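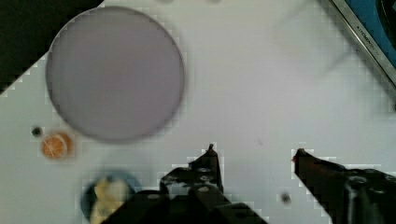
Forkton's planning office asked whether a gripper kit at the price of Zallum's makes sense at all, when the money could go to a second arm in the next budget. The answer depends on what a team already owns, and for us the kit was the better purchase. I will try to explain why in this review, with the things I did not like as well.

The Zallum kit is a two-finger gripper with a small wrist camera, the mounting parts and the cables. We ordered it in March, after comparing it with the one from Verkard. The Verkard gripper is stronger on paper and its software is nicer to look at. But the quote did not include the camera bracket or the adapter plate, and these two items changed the total very much. My advice to anyone who is planning such a purchase is to ask for one quote with every part that is necessary to start work. Compare only those numbers.

Delivery was on time. The mounting took one afternoon, and the paper instructions were clear except for the page about the cable, where the drawing shows an older connector. I wrote to support and received the correct page in 2 days.
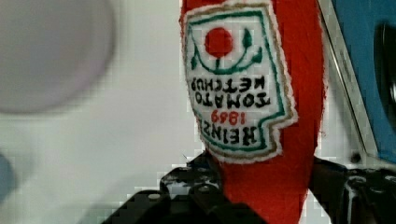

Soft objects were the main reason for our purchase, so I tested them more than anything else. I made 146 picks with plush food in the first week, and 5 of them failed. I consider this a good result for fingers without any tuning. The force setting is simple, a slider from 0 to 100, but the manual does not say which force each value means. I stayed at 80 for most of the test. For a person who must write a report, it is a weak point that the slider has no units.

The camera is the part I would call only acceptable. The picture becomes blocky near the edges of things, and objects close to the lens are soft. For checking a grasp it is enough. If you want to read small print, please put money for a better camera in your plan from the beginning.
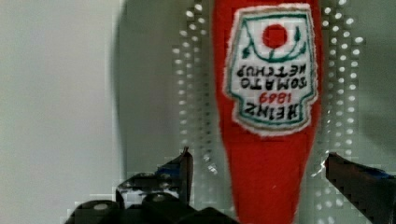
Now about running costs, which are easy to forget in a budget. Finger tips are sold only in pairs, and the service contract must be renewed every year. We bought one spare pair with the first order, and I recommend to do the same, as a separate small order pays the full shipping. Padilla, the reseller we used, gave a discount on the spare parts only when they were on the first invoice.

I would buy the kit again for a small laboratory which already has an arm. For a team that starts from zero, I would first plan the arm and the table, and leave the gripper for the second order.

Four stars of five. The missing star is for the slider and the cable page.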